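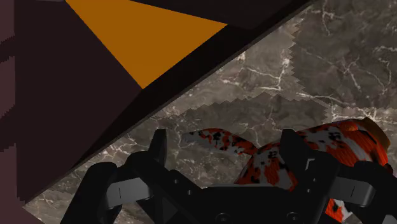

Koi-patterned fish figure on a marble surface. Computer rendering.

Home Reports Site visits Glazes and clay bodies Kilns Contact

Visit report: Skullby ceramic works, open day, August 2025

The Skullby works makes slip-cast earthenware, mostly small animal figures and garden ornaments, on a site beside the Brurnero canal. Visitors were taken through in groups at half-hour intervals. The tour follows the production route from slip house to packing, with the mold store visited last. I joined the second morning group.

Slip house. Two blungers are in service, with a third tank used for reclaimed casting scrap. The body is a white earthenware bought in as dry powder and mixed on site. Density is checked by weighing a full pint cup, and viscosity with a torsion viscometer at the start of each shift. Reclaim is screened, passed over magnets and held below a fixed share of the total. The guide would not give the share. Slip is piped to the casting benches by a ring main that was relined in February after repeated trouble with rust specks in the ware.

Casting. All casting is in plaster molds, filled by hand from a trigger hose. The smaller figures use two-part molds; anything with a raised fin or a separate base needs three or four parts. Wall thickness is judged by time and checked on one cut piece per batch. Drained molds stand inverted until the cast releases. The casting shop was warm and noticeably humid, and the dehumidifier at the far end was not running during our visit.

Fettling and drying. Seams are taken off with a blade and then sponged. Vent holes are made at this stage, on the underside. Drying is in a chamber with slow air circulation. The previous arrangement, open racks above the kilns, gave uneven drying and a high rate of cracks at the tail joint on fish and bird shapes.

Biscuit firing. There are two electric kilns and one gas kiln, all intermittent. Biscuit is fired to 1,100 degrees C with a soak, glost somewhat lower, in the usual earthenware order. The gas kiln is an Ikonen with a loading car and is used for biscuit only. Its car holds 960 of the smallest figures at full setting. We saw it cooling and could not look inside.

Decoration. Most color is underglaze, sprayed through masks for large patches and finished by brush. Koi patterns are the best seller in the Betska range, and the red patches are the difficult part. The stain has a narrow firing range and goes brown where the glaze lies thin, typically along the back and the fin edges. The works now applies a second coat of clear glaze to those areas by brush. Samples with and without the second coat were set out side by side, and the difference was easy to see at arm's length.

Glazing and glost firing. Clear glaze is lead free and applied by dipping. Feet are wiped on a wet belt. Pieces are set on stilts where the underside is glazed. Stilt marks are ground off by hand, with wet grinding and local extraction.

Mold store. The store holds 218 active patterns, with case molds kept separately on the upper floor. Working molds are discarded on loss of detail instead of after a set number of casts. Spent plaster leaves the site as waste.

Practical notes. Safety glasses are supplied. Closed shoes are required and there are stairs without an elevator between casting and the mold store. Parking is limited. The seconds shop takes cards only. The glaze laboratory was closed on the day, so I have no data on crazing tests.

Back to top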